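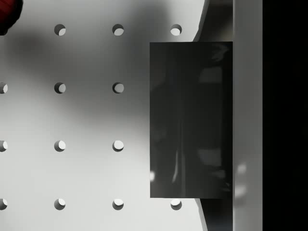
Do you need a real gripper on your bench before you can pick one? Most of the early choosing can happen in a simulator these days, and the expensive part can wait until you've thrown out the ones that were never going to suit you.

I came around to that slowly, I'll admit. I like hardware. I like the little whir when the fingers close and I like having an excuse to buy cable ties. But last May I had four grippers on my wish list and money for one (the cheapest was a hair over $3,000, before the mounting plate), and my friend Fergal Nic Aodha got tired of hearing me go back and forth. He told me to load them all into Trorkia, put them on the same virtual arm, and quit calling him at dinnertime.

So that's what I did! I set up a table full of ordinary stuff, the kind of things a home or a small shop would have lying around, and I gave each gripper the same chores. Two of the four came from Pritinier, one from Stolano, and the last was the Khalaf, a stubby parallel-jaw thing I'd only put on the list because a guy at a swap meet wouldn't stop talking about it.

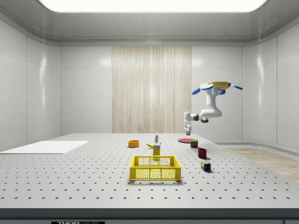
The first evening was mostly me fighting with the controller. The Pritinier models load with their speed limits turned way down, so every approach took forever, and I spent an hour sure I'd broken something before I found the setting. The Stolano had the opposite problem. It arrived at everything like it was late for a bus. I knocked one poor virtual cup clear across the room, and then I did it again on purpose, because it was kind of fun.

After that I settled into a routine: seven tries per object, per gripper, with a notebook open next to the keyboard. The bigger Pritinier was lovely on round things and hopeless near the tabletop, where its wide knuckles wanted to touch down before the tips did. The small one fixed that but couldn't open far enough for half of what I own. The Stolano, once I'd calmed it down, was a solid all-rounder with a grip setting I never fully understood (the manual gives it three pages and I've read them all, twice). 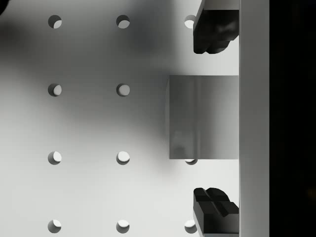

Wrist cameras were the part I'd been putting off. I'd always figured a camera was a camera and you stuck it wherever it fit, but a view from up close changes how you line things up, and it shows you how much of the job your own fingers are hiding. Take a plain gray cube on a white board full of holes: with one dark finger above it and one below, there's clear space at both ends, so you can judge the gap nicely, yet the fingers still cover part of the holes next to them. If you're counting on those holes to tell the software where it is, that matters a lot. I ended up moving the camera mount on every gripper I tested, and two of them got noticeably easier to steer.

The Khalaf won, by the way, and I'm still a bit annoyed about it. It's ugly, it's slow to open, and the software that comes with it looks like a tax form. But it missed less than the others and it didn't care where I put the camera. Fergal says I should run the whole thing again with softer objects before I spend the money. He's probably right, so the sponges go in next, and a bag of rice if I can get the simulator to stop turning it into a brick.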